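분류함(分類函)

분류함은 윗면에 구멍이 난 상자에 물건을 종류별로 나누어 넣는 정리 도구이자 놀이 도구이다. 가정과 어린이집, 재활용 수거 공간에서 두루 쓰이며, 대개 나눌 물건을 한데 모아 두는 바구니나 쟁반과 짝을 이룬다. 구멍 모양을 물건의 모양에 맞춘 것은 따로 ‘도형 맞추기 상자’라고 하고, 구멍이 모두 같은 원형이며 색으로만 칸을 구별하는 것은 ‘색뚜껑 분류함’이라고 부른다.

명칭

‘분류 상자’, ‘구멍 상자’, ‘나눔함’이라고도 한다. 교구 업계에서는 상자와 바구니를 합쳐 ‘분류 세트’로 팔고, 생활용품 쪽에서는 바구니를 빼고 상자만 가리켜 분류함이라고 하는 일이 많다. 이 문서에서는 상자를 분류함, 물건을 담아 두는 그릇을 모음 바구니로 적는다.

구조

기본형은 정육면체에 가까운 나무 상자이다. 윗면 가운데에 둥근 구멍을 내고, 윗판에 상자마다 다른 색을 칠한다. 흔한 배색은 빨강, 파랑, 노랑이다. 몸통은 칠하지 않고 밝은 나뭇결을 그대로 두는 경우가 많다. 구멍의 지름은 넣을 물건 가운데 가장 큰 것을 기준으로 정하며, 음료 캔을 넣는 상자라면 캔을 세워서 넣을 수 있는 크기가 최소가 된다. 천이나 비닐은 구멍보다 크더라도 뭉치거나 늘어뜨려 넣을 수 있다. 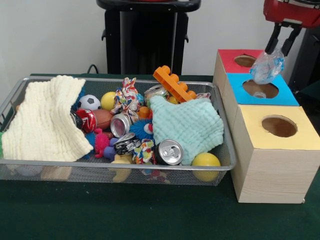

상자는 따로 늘어놓거나 포개어 쓴다. 크기가 다른 상자를 단을 이루게 놓으면 자리를 덜 차지하고, 뒤쪽 상자의 구멍도 앞에서 잘 보인다. 다만 포개어 놓은 상태에서는 아래쪽 상자를 비우기가 번거롭다. 이 때문에 후기의 제품에는 옆면에 여닫이문을 단 것도 있다.

모음 바구니

나누기 전의 물건을 담는 그릇으로, 철망 바구니와 테두리가 있는 금속 쟁반이 대표적이다. 철망 바구니는 옆에서도 안이 들여다보이고 가벼우며, 먼지나 모래가 아래로 빠진다. 쟁반은 깊이가 얕아 물건이 겹치는 정도가 덜하지만, 천을 많이 담으면 테두리 밖으로 늘어지기 쉽다.

그릇을 가득 채우면 작은 물건이 천 밑으로 들어가 찾기 어렵다. 어린이용 안내서에서는 대개 천을 먼저 걷어 내도록 하고, 그다음 공처럼 굴러가는 것을 옮기게 한다.

분류 대상

한 벌의 분류 대상에는 성질이 다른 물건을 섞는다. 자주 쓰이는 것은 다음과 같다.

공: 축구공 무늬의 작은 공, 단색 공, 돌기가 난 촉감 공. 공끼리 모으는지, 촉감 공을 따로 두는지는 사용자에 따라 다르다.
천: 와플 조직의 수건이나 행주. 크림색, 민트색처럼 옅은 색이 흔하다.
캔: 빈 알루미늄 캔. 찌그러뜨린 것과 모양이 그대로인 것을 함께 쓴다.
잡화: 꽃무늬 머리끈, 고무 오리, 비닐 봉지 따위.

캔의 경우 따개 주변과 찢어진 부분이 날카로울 수 있어 어린이용 세트에서는 빼기도 한다. 머리끈은 천으로 볼지 장신구로 볼지 의견이 갈리는 물건으로, 교사용 자료에서는 이 모호함을 일부러 이용해 아이들이 기준을 말로 설명하게 한다.
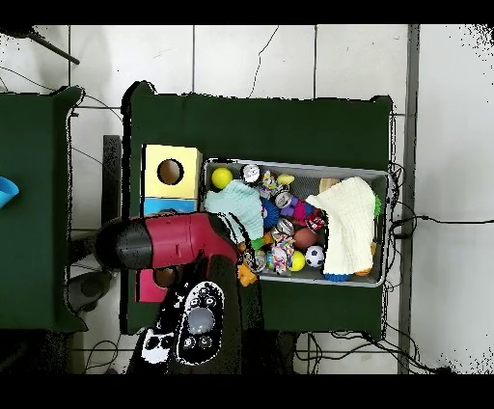 초록색 탁자에 놓인 회색 금속 쟁반과 분류함. 쟁반에 공, 천, 캔, 고무 오리 등이 섞여 있다.

사용법

분류 기준은 재질, 용도, 색의 세 가지가 일반적이다. 재질을 기준으로 하면 금속, 천, 플라스틱으로 나뉘며 재활용 교육에 주로 쓰인다. 용도를 기준으로 하면 장난감과 생활용품, 버릴 것으로 나눈다. 색을 기준으로 하는 방법은 가장 쉽지만, 무늬가 여럿인 물건에서는 결과가 사람마다 달라진다.

분류함과 모음 바구니는 한 탁자에 나란히 두는 것이 보통이다. 둘 사이가 멀면 옮기는 도중에 물건을 떨어뜨리는 일이 잦다. 탁자가 좁을 때는 상자를 포개고 그릇을 그 옆에 붙인다. 짙은 색 탁자는 옅은 색 천과 은색 캔이 잘 구별된다는 이유로 선호된다.

역사

색뚜껑 분류함은 교구 제작자 미르토 알렉시우가 공방 클렌든(Clendden)에서 만든 2단 상자에서 비롯되었다. 첫 제작분은 26벌이었고 모두 손으로 칠했다. 이후 코랑탱 루셀이 상자를 세 개로 늘리고 구멍을 모두 원형으로 통일한 형태를 내놓았으며, 이것이 쿠보(Kuvow)에서 1,202벌 생산되었다. 해리스(Harries)판은 바구니를 철망으로 바꾼 것으로, 생산량은 2,625벌이다. 세 판의 상자는 크기가 조금씩 달라 섞어 쌓으면 흔들린다.

손질

나무 몸통은 마른 천으로 닦고, 윗판의 칠이 벗겨지면 수성 도료로 덧칠한다. 구멍 안쪽은 손이 자주 닿아 거칠어지므로 고운 사포로 다듬어 둔다. 캔을 담았던 상자는 비운 뒤 뚜껑 쪽을 아래로 하여 말린다.

관련 문서
도형 맞추기 상자
철망 바구니
와플 직물
촉감 공
그리버식 선반 (Griver)
알루미늄 캔 재활용

독자 의견

솔밭길: 해리스판 쓰고 있는데 노란 윗판 칠이 제일 먼저 벗겨졌습니다. 덧칠할 때 원래 색 맞추기가 어렵네요.

moa_k: 머리끈은 저희 반에서는 항상 천으로 들어갑니다. 한 아이만 끝까지 반대했어요.

두리번: 손질 항목에 사포 번호도 적어 주시면 좋겠습니다.

솔밭길: 저는 240번으로 했습니다. 너무 세게 문지르면 구멍 둘레의 칠까지 벗겨져요.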